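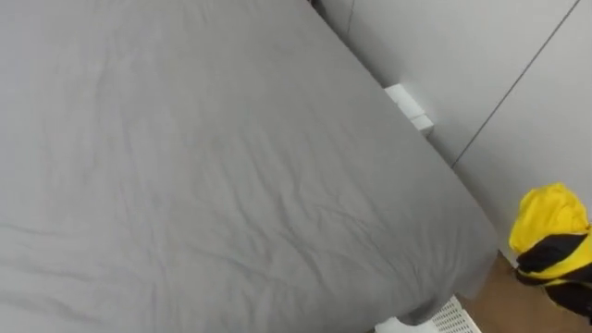
Teaching the fitted sheet: Deming Qian on demonstration work

Deming Qian runs the demonstration program at Clerneo, where operators teach household tasks to two-armed machines by remote control. Bed making has occupied his group since November. We spoke on a Monday, between operator shifts.

The task sounds simple until it is written down. Qian's specification for a gray fitted sheet runs to 3 pages, and most of it concerns corners. "The flat part of the bed is easy to describe," he says. "Small wrinkles in the middle are accepted. The corner is where the operator makes decisions, and those decisions are what we are recording."

Each demonstration starts from a bare bed or from one with the sheet already on. The operator wears a headset and holds a controller in each hand. Qian's group previously guided the arms by hand, standing next to the mattress, and dropped the method for bedding. "You are holding two arms and leaning over a bed. Your own body gets into the head view, and you pull harder than the motors would. The recorded forces were no good to us."

Remote control brought a different problem. The controllers, a Mesico set, return very little force, so operators judge cloth tension by eye. Qian trains them to watch the creases. "A long diagonal fold tells you which corner is pulling. Gray cotton under even light shows that fold faintly, and new operators miss it. They keep tugging at the near edge when the slack is somewhere else."

Walls are a further difficulty. With a bed set along a wall, the far side leaves only a narrow gap for a wrist. Qian asks for the wall side first, then the open side. "If you leave the wall for last, you come in with the sheet already tight and no room to turn the gripper. We lost many demonstrations that way."

The current set holds 618 demonstrations, of which 600 are used for training. The other 18 were removed after review. Qian rejects a recording when the operator pauses for long periods or regrasps the same hem repeatedly - the policy learns the hesitation along with the motion.

He does keep recoveries. A dropped corner that is picked up and seated correctly stays in. "A clean run shows the machine one path. It also needs to see how to get back to it."

The next round moves to the Prarkberg rooms, where the mattresses are thicker. Qian expects the corner section of the specification to be rewritten before the first session there. The wall-side instructions will stay as they are.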